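パスワード帳をやめて、管理アプリに引っ越した話

2026年8月15日

先月まで、私のパスワードはほとんど全部、青い表紙のノートの中にありました。日本に来た最初の年に買ったノートです。銀行、電気、携帯電話、図書館、通信販売、それから国にいる家族と使っているサービス。新しい登録をするたびに、ボールペンで一行ずつ書き足しました。変更したときは二重線で消して、横に小さく新しいものを書きました。最後のほうは、自分の字なのに読めないところがたくさんありました。

紙に書くことは、思っていたほど悪い方法ではないと思います。インターネットの向こうにいる人は、私の机の引き出しを開けることができません。ですから、ノートを使っている人に「すぐにやめてください」と言うつもりはありません。私がやめた理由は、もっと情けないことです。外出先で必要になったとき、ノートが家にあるので、覚えやすい同じパスワードを何か所にも使うようになっていました。末尾の数字だけを変えて、違うパスワードだと自分に言い聞かせていました。

きっかけは、昔使っていた Grimow という写真共有のサービスから届いたメールです。「お客様の登録情報が外部に漏れた可能性があります」と書いてありました。最初は詐欺のメールだと思いました。日本語がとても丁寧で、かえって怪しく感じたのです。それで、メールの中のリンクは押さないで、ブラウザに自分で住所を打って（アドレスのことを、私は今でも頭の中で「住所」と呼んでいます）、公式のお知らせを見に行きました。同じ内容が載っていました。本物でした。

Grimow には、もう長いあいだ写真を置いていません。退会したつもりでいました。けれども、アプリを消すことと退会することは、同じではありませんでした。そして Grimow で使っていたパスワードは、通信販売の店でも、末尾の数字が違うだけで使っていました。その夜はあまりよく眠れませんでした。

次の日から、パスワード管理アプリについて調べ始めました。この「調べる」という作業が、私のような外国人には少し大変です。英語の記事は多いのですが、日本の銀行やお店のサイトで使えるかどうかは書いてありません。日本語の記事は親切ですが、専門の言葉が多いです。「平文」という言葉を、私はずっと「ひらぶん」と読んでいて、辞書で「ひらぶん」と「へいぶん」の両方の読み方があることを知りました。暗号にしていない、そのままの文章という意味です。漢字だけを見ると、平和な文章のようで、少し面白いです。

私が大切だと思った条件は次のようなことでした。

まず、会社の人にも中身が読めない仕組みであること。次に、携帯電話とパソコンの両方で使えること。それから、会社がなくなったり、私が嫌になったりしたときに、データを持って出ていけること。最後の条件は、友人に言うと心配しすぎだと笑われましたが、Grimow のことがあったので、私には一番大切でした。入る前に、出口の場所を見ておきたいのです。

結局、Carkton というアプリに決めました。無料の範囲で登録できるのは100件までです。ノートを見ると、それで足りそうでした。有料にすれば1000件まで登録できるそうですが、そんなにたくさんの登録を持っている人は、どんな生活をしているのでしょうか。少し想像してみましたが、うまくできませんでした。

設定のとき、一番悩んだのはマスターパスワードです。管理アプリを開くための、大もとのパスワードです。忘れたら会社の人も助けることができないと、赤い字で何度も書いてありました。会社の人に中身が読めないことを条件にしたのは私ですから、文句は言えません。

短くて複雑なものより、長くて自分が覚えられるもののほうがよい、と説明にありました。そこで、関係のない言葉をいくつか並べることにしました。最初は日本語の言葉をローマ字にしようと思いました。しかし、私はローマ字の書き方が安定していません。「し」を si と書く日と shi と書く日があります。「ん」のあとも迷います。母語にすると、今度は日本のキーボードで打ちにくい文字が出てきます。それで、母語と日本語と英語を混ぜて、どの言葉も迷わず打てるものだけを選びました。長さは24文字になりました。もちろん、ここに書いた説明から当てられないように、本当の作り方は少し違います。

覚えるために、数日のあいだ、朝と夜に必ず手で打ちました。指紋で開くこともできるのですが、最初から指紋に頼ると、きっと忘れます。指が覚えたころに、指紋も使えるようにしました。この順番は、私にはよかったと思います。

それから、引っ越しの作業です。ノートを最初のページから開いて、一件ずつ登録していきました。ただ写すだけでは意味がないので、サイトに入って、アプリが作った長いパスワードに変えて、保存して、一度ログアウトして、もう一度入れるかどうかを確かめました。この最後の確認は面倒ですが、しなかったときに失敗しました。

失敗したのは、電気の会社のサイトです。パスワードを変えて、「変更しました」という画面が出て、安心しました。ところが、次に入ろうとすると、入れません。何度やっても入れません。よく読むと、入力欄に決められた長さより長いパスワードを貼り付けたとき、後ろの部分が黙って切られていたようでした。画面には黒い丸が並んでいるだけなので、私には見えませんでした。再発行の手続きをして、今度は短めのもので登録しました。入力できる長さを、もっと大きな字で書いてほしいです。

記号の問題もありました。あるサイトは「記号を必ず入れてください」と言い、別のサイトは「記号は使えません」と言います。使える記号が決まっていて、その説明が別のページにあるところもありました。全角と半角のことも、久しぶりに思い出しました。私の国の言葉には全角と半角の区別がありませんから、日本に来たばかりのころ、電話番号を正しく書いているのに「正しく入力してください」と言われ続けて、泣きたくなったことがあります。

もう一つ困ったのは「秘密の質問」です。「母親の旧姓は何ですか」という質問がよくありますが、私の国では結婚しても名字は変わりません。ですから、旧姓というものがありません。「最初に飼ったペットの名前」も、私はペットを飼ったことがないので、前は適当に答えて、何と答えたか忘れていました。今回は、質問の答えもアプリに作ってもらって、メモの欄に保存しました。私の最初のペットは、意味のない文字がたくさん並んだ、とても発音しにくい名前になりました。電話で本人確認をされたら、読み上げるのに苦労しそうです。

二段階認証も、できるところは全部つけました。前は携帯電話のメッセージで番号を受け取っていましたが、帰国しているあいだは日本の番号に届かないことがあって、不便でした。今は Caser という認証アプリを使っています。電波がないところでも番号が出ます。番号がすぐに変わるので、残りの時間が少ないときに打ち始めると焦ります。私は、残りが少なければ、次の番号が出るまで待つことに決めました。待つといっても、お湯を注ぐくらいの時間です。

Carkton にも認証の番号を出す機能があって、それを使えばアプリは一つで済みます。少し迷いましたが、鍵と鍵穴の地図を同じ袋に入れるような気がして、別々にしました。この日本語の例えが正しいかどうか、自信がありません。言いたいことは伝わるでしょうか。

バックアップのコードは紙に印刷して、2か所に置きました。どこに置いたかは書きませんが、一つは家の中で、もう一つは家の外です。紙をやめるために始めたのに、最後にまた紙が出てきました。ノートのほうは、全部の登録が終わってから、一枚ずつ細かく切って捨てました。少し寂しかったです。住所を変えた日や、初めて日本の銀行のサイトに入れた日のことが、字の汚さから思い出せるノートでした。

登録していて気がついたのは、使っていないサービスの多さです。一度だけ靴を買った店、なくなった英会話の教室の予約サイト、Kumsa という町へ旅行したときに入れた、現地のバスの予約アプリ。Kumsa のバスのアプリは、今も私の旅券の番号を持っているのだろうかと思うと、急に心配になりました。退会の方法を探しましたが、見つからなかったので、問い合わせの窓口に英語で「私の情報を消してください」と書いて送りました。返事はまだ来ていません。

日本のサービスの退会ページは、だいたい一番下の小さい文字のところか、「よくあるご質問」の中にあります。「退会」という言葉が見つからないときは、「解約」「利用停止」「登録の削除」も探してみてください。どれも少しずつ意味が違うので、利用停止だけして安心しないほうがよいと思います。私は一度、そうしてしまいました。理由を聞く画面が何枚も続くサイトもありますが、あきらめないで最後の「完了」まで進んでください。

データの書き出しも試しました。Carkton からファイルを書き出すと、全部のパスワードがそのまま読める形で入っていて、開いた瞬間に背中が冷たくなりました。まさに「平文」です。暗号にした形で書き出す方法もメニューの奥にありましたので、そちらを使って、最初のファイルはすぐに消して、ごみ箱も空にしました。もし試す人がいたら、クラウドと同期しているフォルダには保存しないように気をつけてください。
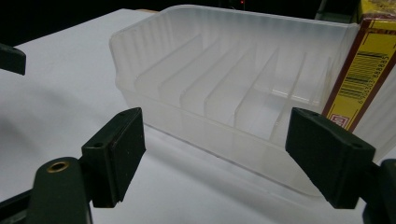
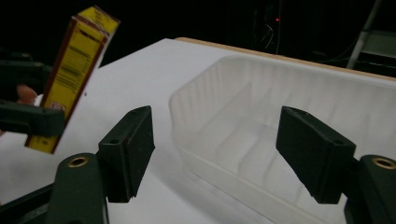
書いた人：ミラ

使い始めてから、困ることがまったくなくなったわけではありません。会社のパソコンにはアプリを入れることができないので、昼休みに個人の用事をするときは、携帯電話の画面を見ながら長いパスワードを手で打ちます。大文字のアイと小文字のエルが同じに見えて、何度も間違えました。そのサイトだけは、似ている文字を使わない設定で作り直しました。設定の名前は「紛らわしい文字を除外」です。「紛らわしい」という漢字も、このとき覚えました。

家族にも勧めていますが、国の母は紙のノートのままがよいと言います。母のノートは私のより字がきれいですし、同じパスワードを使わないことだけ約束してもらいました。それで今は十分だと思っています。

Kumsa のバス会社から返事が来たら、またここに書きます。パスキーについても質問をいただいていますが、まだ一つのサイトでしか使っていないので、もう少し慣れてからにさせてください。日本語の間違いがありましたら、コメントで教えていただけるとうれしいです。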